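Section 6. Fitting the fingers and your first session at the bench

If you have followed along from the beginning, you now have two assembled hand-held grippers, a cable for each, and quite possibly a little superglue on your thumb. Welcome! In this section we fit the fingers, set up the table and make a first practice run with the Davia pair. Put the kettle on, it goes better slowly.

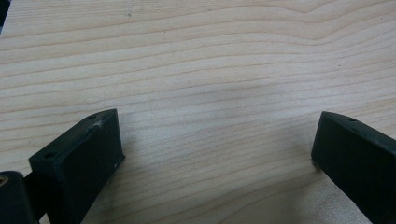
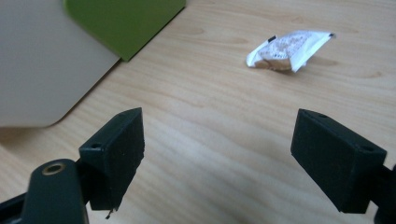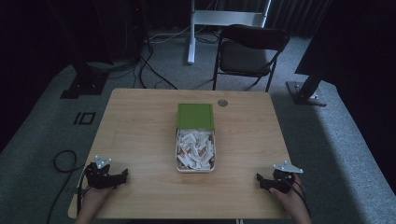 Words by Genowefa Pawlak
Bench testing by Henryk Dudek and Zofia Nowakowski
Jivside Shared Workshop - last revised in January

6.1 Fitting the fingers

1. Lay both grippers on a soft cloth with the jaws open. Check that the power is off at the hub.

2. Slide the left finger onto its arm until you feel it seat. The flat inner face should look toward the middle of the jaws. If it looks anywhere else you have picked up the right finger by mistake (we have all done it, Henryk more than most).

3. Put the screws in by hand and give each one a few easy turns before you reach for the driver. Do the same on the other side.

4. Close the jaws slowly and look at the two faces against a window. They should meet along their whole length. A sliver of light at the tip is fine, but a gap at the base means the arm is twisted and you will want to go back to Section 5.

CAUTION: The fingers are printed parts. Stop turning as soon as the screw head is snug - a stripped hole can't be mended, and a fresh pair takes most of an afternoon to print.

Note: Scuffs and scratches on the fingers are only cosmetic. Replace a finger when it wobbles or when its inner face is no longer flat.

6.2 Setting up the table

1. Choose a table you can reach across without leaning. Matte tops are kinder to the finger cameras than shiny ones.

2. Place an open tin in the middle, where both grippers can get to it comfortably. Crumpled paper makes a lovely first filling, light and forgiving if you drop it.

3. Fix a marker plate on top of each gripper with the dots showing, and keep your sleeves well clear of it.

4. Run the cables down toward you and off the near side of the table. Leave enough slack to stretch both arms out fully.

CAUTION: Look where the spare cable lies on the floor before you step back. Coil it to one side if you can.

6.3 The first run

1. Hold one gripper in each hand with the jaws wide open and pointing at the tin. Wait for the steady tone from the hub.

2. Lower the open fingers until they are just over the wood, then lift away again. Try this a few times on a bare patch of table until your wrists settle down.

3. Now reach for a piece of paper, close gently, lift it clear and set it down on the table. Pass it to the other gripper if you feel brave!

4. Press the stop pedal before you put the grippers down, otherwise the file carries on recording your tea break.

Note: If the hub shows code 194, it has lost sight of a marker plate. Turn the plate back toward the overhead camera and wait for the tone. Any other code is listed in Section 8, with Gifty Ansah's very patient remarks beside each one.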